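Home | News | Events | Press room | Contact

Flullivden opens its doors for a demonstration of two-arm robots
30/07/2026 - by Hanane Lahlou, press office

Flullivden has welcomed 102 visitors to its first open day for robot handling. The guests came from local companies, two technical schools and the neighborhood. During the afternoon they could follow the work of the engineers from close by and ask all the questions they wished.

The program started with a short talk by Liam Dawber, who leads the handling team. He explained why his team works with small arms in pairs, and why everyday things are still difficult for a machine. "A screw is always the same screw," he told the guests. "A piece of clothing has a different shape every time you put it down. We want to learn from this, and we want people to see also the slow parts of the work."

After the talk the visitors went to the workshop in groups of 10. The project, which has the name Alla, uses enclosed work cells where two arms share one table. The team has recorded 884 practice runs for Alla until now, and it plans to continue through the summer. In the second room the company Nijs, partner of the project, showed how it designs gripper jaws and how it tests them before they go on an arm.

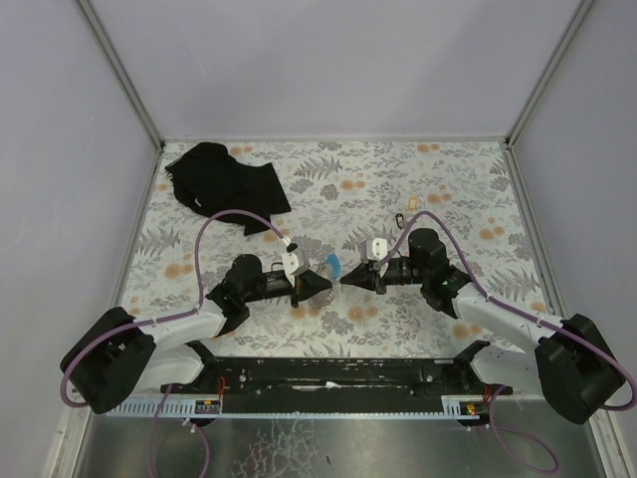

In Alla the table is covered with a printed cloth, and the two grippers work toward each other over the middle of it. Small objects and soft ones can share the same table. Many visitors asked about speed. Mr. Dawber answered that speed is not the first goal this year - the team wants the arms to be careful with small things before they become fast.

At the end of the day 83 guests filled in the comment card. Most of them asked for a second visit with more time in the workshop. Flullivden will therefore hold another open day in September, together with Nijs. Schools can register their classes through the press office, and entrance is free.

Comments (3)

Nunel: Very nice afternoon, thank you. Please put more chairs for the talk, we were standing in the back.

teacher_m: Is the September visit also possible for students of 14 years?

Press office: Yes, with one adult for each group. Please write to us with the name of your school.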